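Chapter 7
Gathering Good Examples

If you have ever taught a child to set the table, you know that one showing is never enough. You show it again with the big plates, again when the forks are in the wrong drawer, and somewhere along the way the idea takes hold. A learning system asks the same patience of us, and a good deal more of it! In this chapter we will collect 600 short examples for the Tarico sorting task, using a gripper held in the hand.

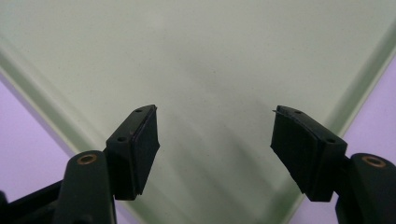

Before you record anything, please read through the whole session plan (I know, I know, but it saves an afternoon). Each session lasts 45 minutes and is split into 12 blocks, with a little rest between them, and every block begins from a different starting position. Tired hands make hurried examples, and the system will learn your hurry just as faithfully as it learns your care.

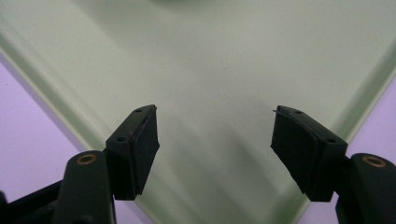 Variety matters as much as quantity, and it is easy to forget the plain things when we plan for it. Light is one of them. Soft gray shadows from the gripper fall across the green floor of the tray between the two fingers, and a system trained under a single lamp may come to lean on shadows like these without our ever meaning it to. So we will move the lamp between blocks, and write down where we put it.

7.1 Planning a Session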